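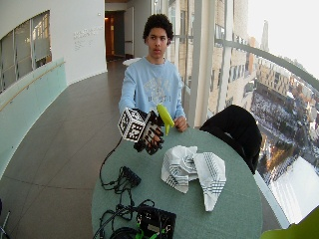 The lost and found has outgrown its box again

Readers with long memories will recall that the lost and found at the Olstead building began as a shoebox. It then became a bigger box, then a drawer, and by last April it had a shelf of its own with a hand-lettered sign. The shelf is now full. The sign has fallen behind it, where it has presumably become part of the collection.

Celeste Rebelo went through the lot one evening with a notepad and a cup of tea. Her count came to 89 items, of which 37 are single gloves. We have always been a building of many talents, but keeping hold of both gloves does not seem to be one of them. If you have been walking around all winter with one hand in your pocket, please come and look.

The small plastic things are harder. They turn up on the round tables by the windows, under the chairs, and once in the kettle. Some are toys, some were part of a larger object that is presumably now not working, and some have started arguments. The yellow-green one is a good case. Dong-hyun Nam says bird. Lorcan Brennan says banana, and has said so at three separate lunches. It has a rounded body and a narrow tip, which both sides claim as proof. Anyone who knows for certain is asked to say so in writing so that lunch can move on to other subjects.

Then there are the cloth napkins, the white ones with thin black stripes near the edges. These are not lost. They belong to the upstairs cupboard, and they keep wandering off to the tables along the upper corridor, where they settle into little mountain ranges and stay until somebody needs the table. A napkin takes four seconds to fold. Decha Tanasarn has timed it, and would like it known that he was not going especially fast.

We bought the set from Grovby two winters ago, and it has held up well considering what it has been asked to mop. If one of them went home with you around a slice of cake, no questions will be asked. Leave it on the shelf (wash it first, please) and we will all pretend it was there the whole time.

A word on the round tables themselves. The gray-green tops show every cup ring, and the spot by the glass is the most popular seat in the place now that there's snow on the rooftops to look at. You are welcome to it for as long as you like. When you go, take your cup, your crumbs and your small plastic objects with you, and push the chair back in. Gilberto Carhuamaca has walked into the same chair twice and is beginning to take it personally.

Anything still on the shelf at the end of the month goes to the thrift store on Tavares Street, apart from keys, eyeglasses and the bird. Or the banana. That stays on the front desk until its owner comes forward, and Lorcan has been told he may not label it.

To claim something, stop by the desk before 5 p.m. and describe it. "A black glove" will not be enough. We have a great many of those.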